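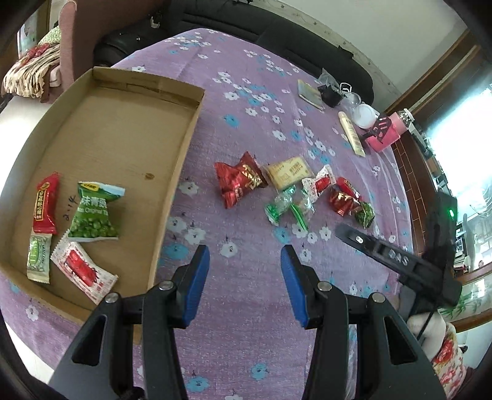
Ticket: Skamach hand units, second unit drops out during box packing

Status: Resolved, under observation
Opened: September 23, 2023
Location: home bench, on loan from the Skollska shared workshop
Equipment: two hand-held gripper units, Cimitz USB hub, Lukáč logging board

Summary of fault

During the snack packing task, the second hand unit stops reporting its finger position while the first continues normally. The green indicator on the second unit remains lit throughout, so the operator receives no warning. The fault is found only when the log is opened afterwards and the finger value is seen to be flat.

Task in use

Small packets are moved from the tablecloth into a shallow cardboard box with low walls. The items include foil-wrapped sweets, a bag of peas and individually packed dates. The mixture was chosen for its range of surfaces: the shiny foil pieces with twisted corners are the most difficult to hold on the blue pads, and the clear wrappers tend to fold under the fingers. The cloth is patterned with flowers and has been kept in place for all tests so that the conditions remain comparable.

Entry 1. Initial checks

Both units were restarted and opened to full width three times. Finger readings agreed with the calibration sheet issued in July. The screws at the finger joints were checked and found tight. No fault was seen with the units at rest.

Entry 2. Logging rate

The Lukáč board was set to 100 samples per second for each unit. At that setting the second unit stopped reporting after 250 seconds. The rate was halved and the run repeated, with the same result at a different time. The logging rate was therefore ruled out as the main cause.

Entry 3. Exchange of ports

The two units were exchanged at the Cimitz hub. The fault stayed with the second unit and did not move to the first. The hub was returned to its previous arrangement and no further work was done on it.

Entry 4. Cable

The cable of the second unit was moved by hand during a live log. The finger value became flat when the cable was bent downwards close to the body of the unit, and returned when it was straightened — this could be repeated at will. In normal use the cable hangs in front of the operator's arm and is pulled each time the unit reaches across the table.

Entry 5. Repair

The cable was replaced with a longer one from the workshop stores. A loop of slack was left at the body of the unit and secured with a soft tie. The old cable has been labelled as faulty and returned to Skollska for disposal.

Entry 6. Test after repair

A continuous run of 600 seconds was completed with both units in use. No flat section was found in either log. One foil sweet was dropped during the run; the finger readings show that the grip was released early, and the matter is recorded as an operator error.

Outstanding actions

The logging software should sound a tone when a finger value remains unchanged while the unit itself is moving. A request has been entered on the Skamach project list. Until it is in place, operators are asked to open the log after every run — a green indicator confirms power only.

The ticket may be reopened by any member who sees the fault again. Please attach the full log and state which unit was held in which hand.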